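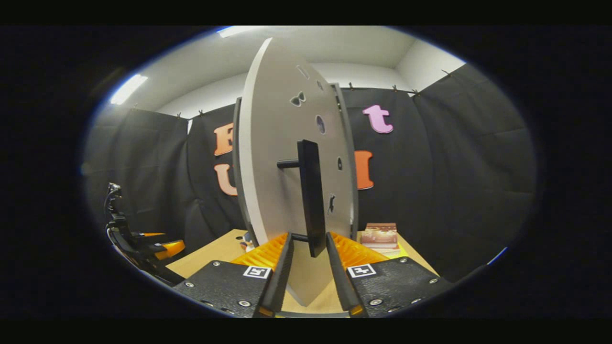 Every equipment budget I have ever been asked to look at has one large number at the top and a heap of small ones at the bottom, and every meeting I have ever sat through has been spent on the heap. The arm gets waved through. It has a quote, a part number and a nice brochure, and no one in the room feels qualified to say whether it ought to cost less. Then we get to the clips. There are seven little dark clips along the top of the black fabric behind that table, and I can tell you from long experience that clips will draw more comment than the arm does, as will the foam letters, the books, and the gray disc with a butterfly punched through it. Why does a robotics line item contain a butterfly? Who approved a pink "t"? I've heard both asked in the tone usually kept for expense reports with bar tabs on them.

I plan purchases for a living, for small labs and training rooms mostly, and I would like to speak up for the butterfly.

The way a robot work cell gets bought now, in most places I visit, goes like this. Someone comes back from a trade show. There is a two-page request by Monday. It says "robot arm" and a price, and underneath it says "misc. accessories" and a price that was clearly made up in the elevator. The first number is right to the penny. The second is wrong by so much that it would have been more useful to leave it blank, or draw a small sad face there.

I did this myself. At Irolmont, where I had my first real purchasing job, I put down $600 for accessories on a cell that had an arm, a bench and a good deal of hope. I remember feeling generous. By August we had gone through it before anything had been picked up on purpose. It went on cable, then on a power strip to replace the power strip the cable didn't reach, then on a clamp, then on a second clamp because the first one was in metric and our bench had opinions. When the time came to buy things for the arm to handle, we had enough left for lunch. We used the lunch containers. For most of a season an expensive piece of machinery learned a great deal about yogurt cups.

Settimio Russo ran that room and took it better than I would have. His view was that a cell costs what the arm costs and then the same again, and that anyone who says otherwise is selling arms. I thought that was the grumbling of a man with yogurt on his bench. I have since kept records, and he was a little high, though closer than I was.

So where does the money go? A lot of it goes on the room. Light is the one people resent most. The building already has light, they say, pointing up at the fluorescent tubes, and so it does, and so does every window, and the windows change their minds all day. Cameras care about this. Curtains, panels, something dark and dull to hang around the bench: these are cheap by robot standards and they get argued over as if they were drapes for the executive washroom. I once had a cloth backdrop struck from an order as "decorative." It was black. It was to hang behind a table. I don't know what sort of party they had in mind.

Then there are fingers. Fingers wear, or at any rate the soft parts do, and the soft part is what touches the work. If your people are going to carry a hand-held gripper around as well as run the one on the arm, you want the same pads on both, and you want spares for both, and you want them ordered at the same time from the same place. Illey will sell you a set of two pads for $117, or they would when I last asked, and the finance office at one client allowed exactly one set. One set! For two grippers. I pointed out that this came to a single pad each and was told to "see how it goes." (It went to a second purchase order, with a second shipping charge, which they also wanted explained.)

And then the objects, my favorite part, and the first thing anyone cuts.

A robot that only ever meets wooden blocks will be wonderful with wooden blocks. If that's your business, buy blocks and God bless you. Everybody else needs clutter. They need something broad and thin that has to be taken hold of at the edge. They need things that are soft and things that slide, things with pictures on them and things with holes in them, a book that flops open at the wrong moment. You can't get this from an industrial catalog without paying industrial prices for it. You get it from a toy aisle, a thrift store, and the back of somebody's garage, and it arrives with receipts that look like a birthday party for a five-year-old. No purchasing system I have used has a category for this. I've filed stuffed animals under "test media." I have filed a colander under "fixtures," and I stand by it.

Toshio Kamata, who handles budgets at Kinard and is by no means a fool, argues against me here, and he deserves a fair hearing. He says that an object budget with no list attached is a slush fund. He says people who are allowed to buy clutter will buy clutter until the shelves give out, and that half of it will never be touched by any gripper at all. He has seen a closet at Kinard that bears him out. I have seen it too. There was a fondue set.

He's right that it needs a limit. I part ways with him over the list. If you could write down in the spring every odd shape you were going to want in the fall, you would hardly need to buy any of them. What I ask for now is a flat sum, spent as needed, with the closet inspected before it's topped up. The last one I wrote, for the Avotiņš training room, was $389. I'd love to say I reached it by some method. I took what they had spent the year before, knocked off the duplicates, and added tax. It was approved on the spot, and I have a theory about that: a number like 389 looks as if somebody has done arithmetic, and a round one looks like somebody wanting money.

I'd go further and put the small stuff on page one. Start the request with the bench, the light, the cloth, the pads and the box of odds and ends, and put the arm last, when everyone is tired. You lose some drama. But the people signing will have had to think about what the thing is going to do all day before they get to how much it weighs and how nicely it's painted, and a few of them may decide they don't need it yet. I've had that happen twice. Both times the room got finished first, with someone working through the jobs by hand, and the arm they ended up ordering was a smaller one than the brochure had talked them into.

The vendors don't care for this approach. They have been very pleasant about it, and one of them sent a calendar.

As for the clips, buy the big bag. You will lose half of them, and the half you lose will turn up on bags of chips in the break room, where they do good work.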